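Kabelbruch am Greifer, oder: warum Akon elf Tage stand

Seit Mittwoch läuft die Zelle wieder. Ich schreibe die Sache trotzdem auf, weil ich beim Suchen im Netz kaum etwas Brauchbares gefunden habe.

Akon heißt bei uns der Aufbau, der lose Gegenstände aus einer Kiste greift. Im August fing es an: Der Greifer meldete mitten in der Bewegung einen Kommunikationsfehler, der Arm blieb stehen, nach dem Quittieren ging es weiter. Beim ersten Mal habe ich mir nichts gedacht. Bis zum Monatsende standen 19 solcher Stopps im Protokoll.

Ich habe zuerst die Software verdächtigt und zwei Abende in unserer Steuerung Lolik verbracht. Timeouts verlängert, Treiber zurückgesetzt, alles ohne Wirkung. Dann habe ich die Fehler nach Gelenkstellung sortiert. Fast alle lagen bei Griffen in die linke hintere Ecke, also dort, wo sich das Handgelenk am weitesten dreht.

Das war der Hinweis. Die Leitung war mit einem Binder zu fest angelegt und wurde bei jeder Drehung an derselben Stelle geknickt. Von außen sah der Mantel gut aus — innen war eine Ader gebrochen. Ersatz kam von Majumder aus Wukcombe, 389 Euro, elf Tage Wartezeit.

Gefährlich wurde es nie, der Arm hielt jedes Mal sauber an. Ärgerlich war, dass er auch mit einem Teil im Greifer stehen blieb und ich es von Hand herausholen musste. Dafür gibt es jetzt eine feste Reihenfolge: Antriebe aus, dann erst hineingreifen.

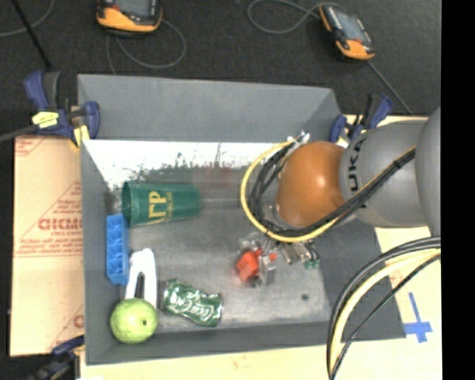

Beim Verlegen von Leitungen am Handgelenk plane ich inzwischen mehr Länge ein und prüfe die Endstellungen einzeln von Hand, bevor ein Programm läuft. Ein weiter Bogen wie der des gelben Kabels um das orangebraune Gelenk gibt der Drehung Spielraum. Den Binder am schwarzen Bündel kontrolliere ich jetzt alle 40 Betriebsstunden.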